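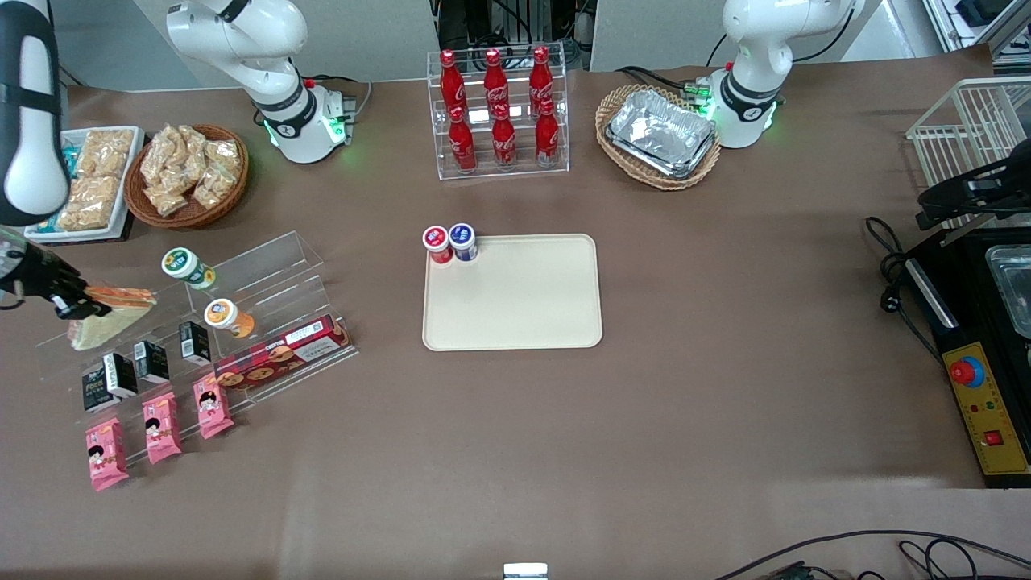
Waking Up a Sleeping Car
Speaker notes, Wurkilum Old Car Club fall talk, October 2020

Opening

Wait for the chairs to stop scraping. Ask for hands: who has a car that hasn't moved since last year? Keep your own hand up.

Say what the talk covers. Getting a car that has been parked for a long time back to running and stopping, in that order or preferably the other one. Carburetor cars mostly, the kind most of this club owns. Fuel injection gets a few minutes near the end.

My car for tonight is the Broveck wagon. It sat for 17 years in a barn outside Vernholm, and I drove it here. (Pause, let them look out at the parking lot if they want to.) I love this stuff. A car that has been quiet that long and then coughs and catches – I still get goosebumps, and I've done it enough times that I should be over it by now.

Before you touch the key

SLOW DOWN here, last time I rushed it.

The big temptation is a jump pack and a squirt of starting fluid. We've all done it. I did it to my first car and bent a pushrod on a valve that had stuck in its guide. Tell the pushrod story if the room is warm, skip it if we started late.

Walk around the car first with a flashlight and a notebook. Look for nests. Mice love air cleaners, heater boxes, mufflers and the space above the headliner. Gloves and a mask for cleaning that out, and wet it down before you scoop it so the dust stays put. The wagon had a nest in the air cleaner the size of a loaf of bread, and half of it was the hood insulation.

Then wiring. Anything chewed gets fixed before the battery goes in. Put the battery in last and have a quick disconnect on the ground side so you can kill everything in one move. Fire extinguisher within reach, and check the needle is in the green.

If it's on jack stands, shove it hard before you crawl under. If it's on the tires, chock it. The parking brake doesn't count, it's probably either frozen on or connected to nothing.

Will it turn?

Plugs out. Look at each one and keep them in order, they tell you which cylinder had the damp in it. A good squirt of light oil down every hole and then leave it alone. Overnight at least. The wagon got a week, and a little more oil every time I walked past it.

Socket and a long bar on the crank bolt. You want to feel it move an inch or so, smoothly. If it stops, don't lean on it. Go back the other way, more oil, more waiting. People break things in the last five minutes of an evening.

Valve cover off if you can manage it. Turn it by hand and watch that every valve that goes down comes back up. This is my favorite part of the whole job, it's like watching something stretch after a nap.

Change the oil now, before it ever fires. Cheap oil and a new filter, you're going to drain it again after the first hour of running. Then crank on the starter with the plugs still out until you see pressure on the gauge. If the car only has a warning light, put a mechanical gauge on for this. I have one I lend out, ask me at the break.

Question that always comes up: what if it won't budge at all? Answer: there are lots of potions and everyone has a favorite. Mine is half automatic transmission fluid and half acetone, mixed fresh, kept away from paint and anything hot. Sometimes it works. If it's been a month and nothing has moved, the head is coming off.

Fuel

Hold up the jar. (Lid stays ON, remember what happened in Vernholm.)

Old gas smells like varnish and it will ruin your weekend. Don't try to dilute it with fresh. Drain the tank, and if it has a drain plug be grateful. Take what comes out to the county drop-off, they take it in proper cans.

Look inside the tank with a light that's safe around vapor. Light surface rust can be cleaned. Flakes the size of cornflakes mean the tank comes out. I sent mine to Mohammed Radiator and Tank and it came back boiled, patched in one corner and pressure tested. I'd tried to do the last one at home with gravel and a cement mixer, and I don't recommend it, although it was fun to watch.

Every inch of rubber hose gets replaced. Get hose rated for today's gas, the old type goes soft inside and sheds black crumbs into the carburetor. There's usually a short piece on top of the tank that people forget. I forgot it!

For the first start, skip the tank altogether. A small outboard motor can with fresh gas, a clear filter, and the line straight to the pump. You can see what you're feeding it, and you can pull the line if there's trouble.

Carburetor: take the top off before you decide it needs a full rebuild. The wagon's was dry and clean apart from a bit of white crust, and a new accelerator pump and gaskets did the trick. Kit was under 40 dollars.

Brakes

Water. Have a drink of water.

Please do brakes before the engine is running well. I know it's less exciting. Once it runs you will want to take it down the driveway, I know you, I'm the same.

Open the master cylinder. Brown soup or dry crystals both mean the same thing, it's all coming apart. Rubber hoses can look perfect outside and be swollen shut inside, so a wheel drags after you let off the pedal. Replace them all. Steel lines, run a fingernail along the bottom where the dirt collects, and check above the rear axle.

Wheel cylinders: peel back the dust boot. Any fluid in there, replace. I no longer hone and reseal old ones, new ones for the Broveck cost little more than the rubber kit.

Pass around the old rear hose, the one I sliced lengthwise. Get it back this time.

Tires

Short section. Tread depth tells you nothing on a car like this. Show them how to read the date code on the sidewall. The ones on the wagon had lovely tread and I used them to roll it around the garage and for nothing else. One of them let go of its tread when I was winching it onto the trailer, at walking speed.

First start

Outdoors, or door wide open. Two people if you can, one on the key and one at the engine.

Coolant in, heater valve open. New plugs or cleaned ones. Points filed or replaced and gapped, and check for spark before you start blaming the carburetor. Small splash of gas down the throat if the bowl is empty, then air cleaner back on so a backfire stays in the box.

It'll smoke. All that oil you poured in has to go somewhere. Give it a few minutes before you worry. Watch oil pressure first, then temperature, then look underneath for drips. Shut it off warm, let it sit, look at everything again.

PLAY THE RECORDING. The wagon caught on the fourth try, one cylinder at a time. Turn it up, the speaker in this hall is weak.

Fuel injection, quickly

Most of this still applies. The pump in the tank is usually dead and the injectors may be stuck. Have the injectors cleaned on a bench. Don't run the pump dry to see if it makes noise.

The first 100 miles

Stay close to home. I did loops around Wurkilum all through September, never farther out than the grain elevator, with a tow strap and a can of coolant in the back. Retorque the wheels after the first drive. Change the oil again. Check brake fluid every time you stop.

Things that went wrong on mine, in order: heater hose, voltage regulator, left rear wheel bearing, water pump seep. The pump seal swelled up and quit leaking once it had seen some heat, and it's still on there.

Questions

If things are quiet, ask who has a car they're thinking of pulling out this winter, and what it is, and when it last ran. Let them talk to each other.

Parts list handouts are on the table by the coffee, I printed 18. Anyone who misses one can copy it off the club board.

Anyone who wants to hear the wagon start, meet me in the lot afterward. Choke out, two pumps, and then leave the pedal alone.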